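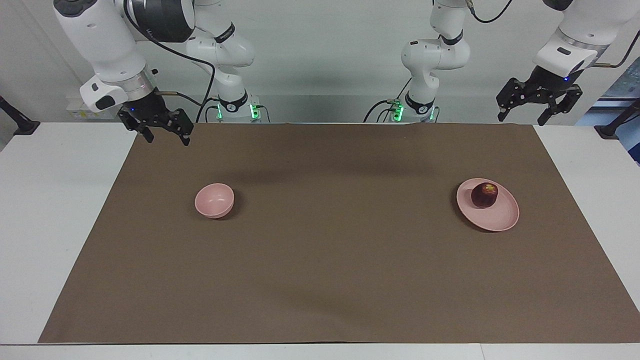 White table, brown paper cover.

Stirkeo Skulletti countertop dehydrator
In stock, ships from Perkurholm. Friday orders go out after the weekend.

Small dryer for fruit, herbs, mushrooms, the odd batch of jerky. Same motor as the old Skulletti, new door. The old door stuck. This one lifts straight off so you can wash it in the sink.

What's in the box
Dryer, door, steel racks, 2 mesh liners for herbs and small stuff, drip tray, power cord, booklet. The booklet still shows the old door, new one is at the printers.

Using it
Slice even. Thick slices next to thin ones is the main reason people write to us. Apples: core them, skin on or off, quick dip in lemon water if you care about color. Pat dry. Don't overlap. Swap top and bottom racks halfway thru. Run it empty for 30 minutes before first use, there's a factory smell and it does go away.

Let everything cool before it goes in a jar. Warm fruit sweats and then you get mold.

Noise: a steady hum. Fine in a kitchen, less fine in a studio apartment at night.

Timer
Turn past the first mark, then back to what you want. Shuts off by itself at the end. No wifi, no app, we get asked.

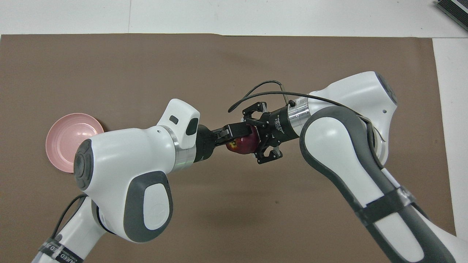
Phyllis Whitlock: Had mine since June, mostly apples and a few pears. Dries well but the back corner runs slow so I turn the racks around too. Wish it came with more liners, mine are always in the wash. Would buy again.

Spare parts
Liners, racks, door, drip tray, all sold seperately. Old doors do not fit the new body. Arruda stocks liners too if we're out.

Warranty
2 years on motor and heater. Liners not covered. Keep the receipt, a photo of it is OK.

Questions about parts or returns, ask for Joana Salgado. Bulk orders, Natália Pinheiro, mornings are best.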